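I moved to Istero in February and I want to write a small thread about learning to use the public library here. Maybe it helps someone who is also new in the country.

1/ In my old town the library was a place where you must be silent and show your bag at the door. So the first time I walked past the Istero library three times before I went in.

2/ The card is free. You need one paper with your address. I brought 5 papers, the lady took the electricity bill and gave me back the rest. 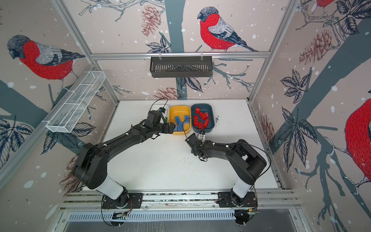 3/ You may borrow for 2 weeks and renew on the phone. I did not understand the word "renew" and for a month I carried the same cookbook to the desk each time, so they could stamp it again. They were very polite.

4/ The branch on Cheung Street is smaller but it has the easy readers, the books with short chapters for adults who learn English. Ask at the desk for them. The shelf is behind the newspapers and has no sign.

5/ There is a conversation hour too. We are mostly the same eight people. We talk about rent, soup and the bus. I learned "to run errands" there, and now I use it too much.

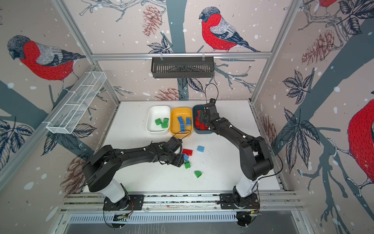 Istero, 10/29/21

6/ Continuing today, with news. The catalog has moved to a new system with the name Atora. Your old card number works, but you have to make a new password. My saved list did not come over, so please write down yours if you still see the old page.

7/ In the new catalog you can choose the language of the book on the left side. For my language it shows 3,493 titles! Most of them are in other towns, but they send them for free. My first one came in a gray bag with my name on a paper strip.

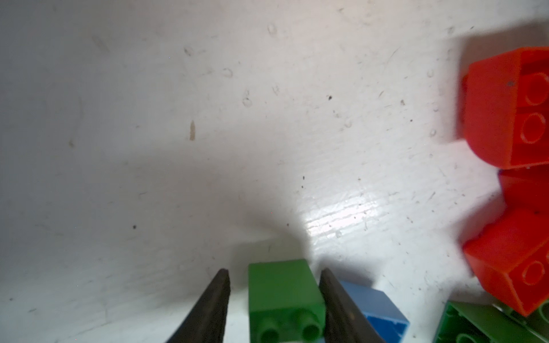

8/ Late fees: children's books have none. For the others it stops when you bring the book back, so do not hide at home with it like I did.

9/ Somebody asked me which easy reader to begin with. I liked the one about the lighthouse keeper, it uses only 1,000 different words and I still cried at the end. The next on my list is a detective story and I am at chapter four.

Contact | © Stutus | Back to top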